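Bueno, hilo sobre la pinza Starnero de Multden, que me lo habéis pedido mucho desde que puse que me la había comprado 🧵

1/ Lo primero, el precio: 1538 euros con el adaptador de muñeca y el cable. La pedí en Montoya, llegó en 4 días y bien embalada. El manual viene en inglés y en un español un poco creativo (a los dedos los llama "deditos", me encanta).

2/ Montarla, facilísimo. Cuatro tornillos, el conector y a correr. Lo que me volvió loca fue el software: hasta que no actualicé el firmware no me reconocía la cámara. Si os pasa, actualizad ANTES de calibrar, que yo calibré dos veces para nada.

3/ La quiero para ropa, que es lo más puñetero que hay. Una caja la coge cualquiera, pero una camiseta hecha un gurruño… ahí te quiero ver.

4/ Antes tenía la Kikia y la diferencia se nota en las puntas. La Kikia las traía anchotas y me arrastraba la tela. Estas son más finas y puedo ir a por un pliegue concreto. ¡Punto para Starnero!

5/ Esta semana estoy con prendas sueltas encima del tapizado gris, que tiene su miga: tela sobre tela.

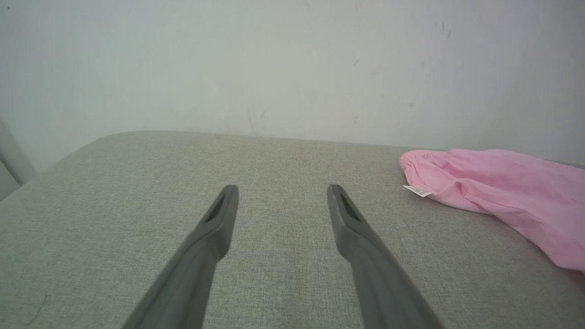 Pinza abierta y la prenda rosa a la derecha, con la etiqueta asomando 👀

6/ Pegas: hace ruidito al cerrar y el repuesto de dedos solo se vende en packs de 5. ¿Para qué quiero yo 5? Multden dice que aguantan 4000 ciclos, ya os contaré.

7/ ¿La recomiendo? Para tela, sí. Si solo vais a mover cajas, con la Kikia os sobra y os ahorráis un dinerito. En octubre subo la prueba con calcetines, dejadme dudas por aquí y voy contestando!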